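Notes for my talk, 25 May 2019
Norisside community room, evening group

Hi everybody. I'm going to read off these pages a bit because I lose my place when I'm nervous. Jeanie Imrie asked me to talk about sleep, and I said yes before she finished the sentence, and then I panicked for a week.

(Slides one and two. Mugs on a wooden tabletop.)

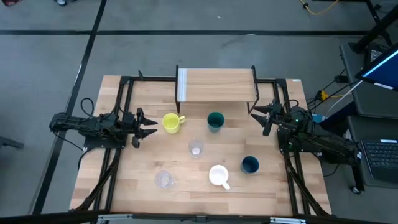
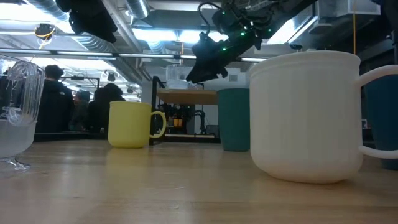
OK so, my sleep. For most of my thirties I was awake at 3 in the morning. I don't mean I woke up and rolled over. I mean wide awake, doing math about how many hours I had left, getting mad at the clock, getting mad at my husband for breathing. I thought everyone lived like that and I was just bad at coping with it.

(Ask for hands here: who does the clock math? Wait. Let people laugh.)

I tried everything in the drugstore. I tried lavender. I tried a white noise app that sounded like a dishwasher. I went to bed earlier and earlier, and that was the worst thing I could have done, but it seemed so logical! If you aren't getting enough sleep, spend more time in bed, right?

It was my doctor, Kirstin Dalgleish, who asked me to keep a sleep diary. Four weeks of it. I hated that diary. I still have it, and there's a page from December that just says NO in big letters. But it showed I was in bed for ten hours and asleep for maybe five.

So she sent me for CBT for insomnia, which is a kind of talk therapy with homework. The homework is that you go to bed LATER. Mine was half past midnight, up at six, no naps, weekends too. The first two weeks were awful and I cried in the parking lot at work. (Slow down here. Don't skip the crying, people need to hear it.)

Important: say that you shouldn't do this part on your own if you have bipolar disorder or seizures, or if you drive for a living. Talk to your doctor first. Say it twice.

Then somewhere in the third week I slept right through the garbage truck. I woke up and thought something was wrong!

I'm 46 now and I still have bad nights. I had one last night, thinking about this talk. What's different is I get up, sit in the ugly chair, read something dull, and go back when my eyes get heavy. I don't look at the clock. The clock lives in the hallway.

(If there's time: the story about my sister and the melatonin gummies. If not, go straight to questions.)

Blank diary sheets are by the door, take one for a friend too. Jeanie has the sign-up list for next month.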